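Community Help > Home and Kitchen > Storing Food

Last updated May 12, 2021
Print this page | E-mail this page

Keeping potatoes through to spring

Oranuch Paisan
Hello all, and sorry if this has come up before. We brought home a 20 kilo sack from the farm shop at Tatumley, far too many for two of us, and they're already sprouting in the cupboard under the stairs.
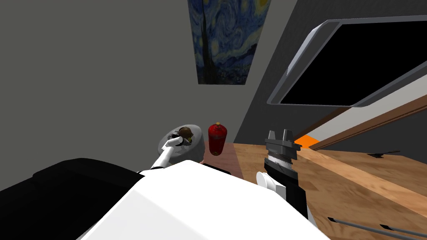
I've tried a cardboard box and a pillowcase – no luck with either. Is it the warmth, do you think?

Bujar Petkov
Almost certainly, bless them. My gran in Hadov kept hers in the shed at about 8 degrees, in paper sacks, well away from the onions.

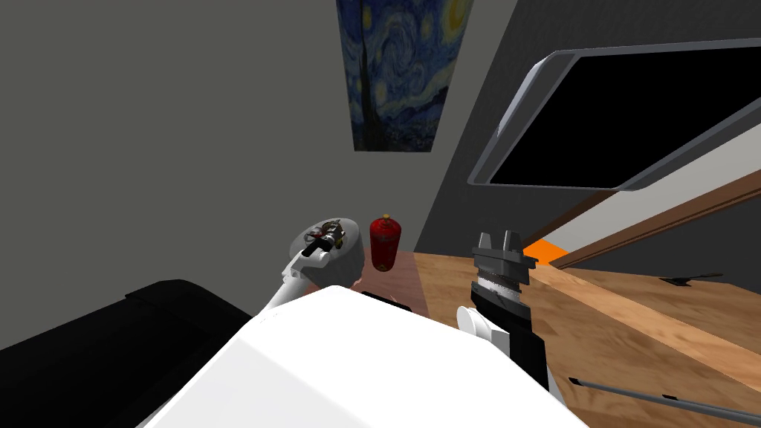 Round gripper on the left, two-fingered one on the right

Do go through them every week or so and take out any soft ones, and keep the light off or they'll turn green.

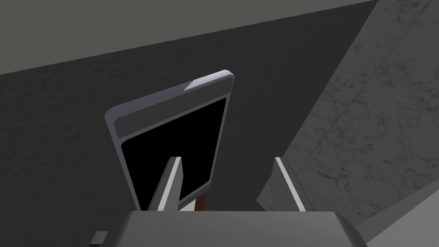 If your shed freezes, an old blanket over the top does nicely. Mine has seen many winters and a family of mice.

Siriwan
Just eat them faster! Mash freezes well – Ala next door does hers in tubs.

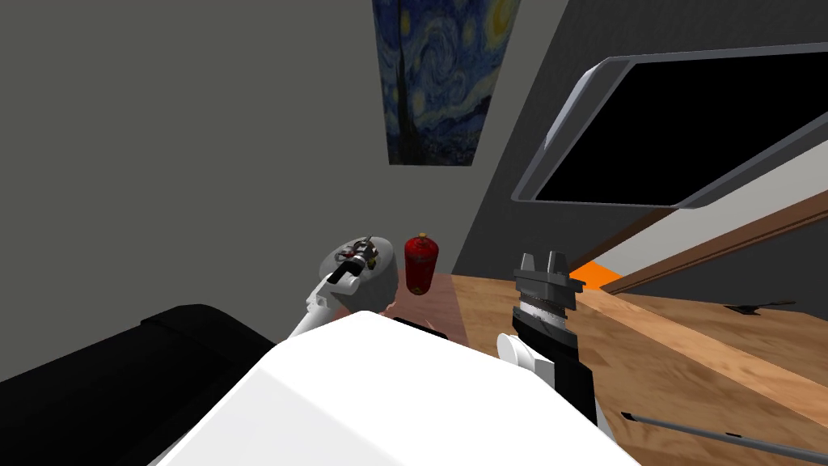 Table with the red extinguisher, painting on the wall

I wouldn't bother with the fridge, they go oddly sweet.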